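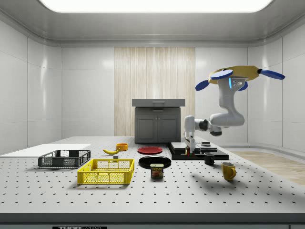 Source: simulation render, T. Kumsa and A. Quintana, Prorkum workshop.

4.2 What the simulated bench can and cannot show

The Prorkum build is a shared-workshop project, and most of its design choices were settled in simulation before anyone cut metal. We are less sure than its builders that this was wise. The model (Figure 1) hangs the arm from above, over a perforated tabletop set out with crates, plates, mugs and a tin of SPAM. Chukwu and Frota ran 3152 pick attempts on this layout in May and treated the success rate as a forecast for the real bench. We see no grounds for that. The friction values were copied from Tonent's default settings, and no one has checked them against the workshop's own objects.

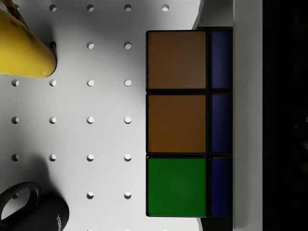
The second concern is sight. A camera mounted near the fingers loses part of the object at the moment when the controller most needs to see it. The builders' answer was to let the planner fill in the hidden part from a stored model. That works if the stored model is right. In a home, where things get chipped, swapped or taped up, it may not be, and the test set had no such cases. Conceição's rerun changed the size of 2 objects and left the planner's models alone; she reports more missed grasps, but the sample is too small to lean on.

The overhead mount deserves the same doubt. In the model it is perfectly stiff. A workshop ceiling is not, and the build notes give the bracket one line — "as Vistex, but longer" — with no load test behind it.
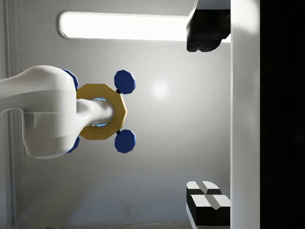 Figure 1, detail. Mounting ring with blue knobs, arm link at left and gripper fingers at right. Simulated.

We asked for a run of 4000 attempts with a flexible mount and noisy friction. Only the first of these was set up, and it stopped after 3 hours with a solver error that remains unexplained. Until both are done, we take the published rate as a result about the simulator.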